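**Joinery and Finishing Workshop, notebook. August, entry opened 14:00**

Subject: waterborne lacquer trial, Lodmont display panels.

The second batch of panels was sprayed this morning with the Brelter satin, undiluted, 2 coats. Sanding between coats was carried out with 2000 grit, which proved too fine; the first coat was barely keyed. Colleagues are asked to use a coarser paper for the remainder of the order.

Of the panels in the rack, 16 show orange peel along the lower edge. The booth humidity stood at 91 per cent when the second coat went on, and the extractor had not been run beforehand. Spraying is suspended until the reading falls.

The Skoryk gun was stripped and cleaned. Needle slightly worn. Replacement to be ordered from Orulley. 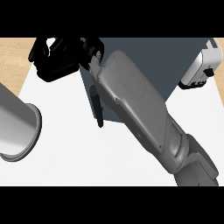

Shade for the side panels remains to be agreed with Lodmont. The client has asked for two greys and has supplied no reference numbers. The smooth light grey of the broad upper link, set against the darker grey of the narrow band at the joint, is close to the contrast requested, and sample boards will be mixed on that basis. Boards to be left overnight before viewing.

Outstanding: filters, masking tape, booth log to be signed.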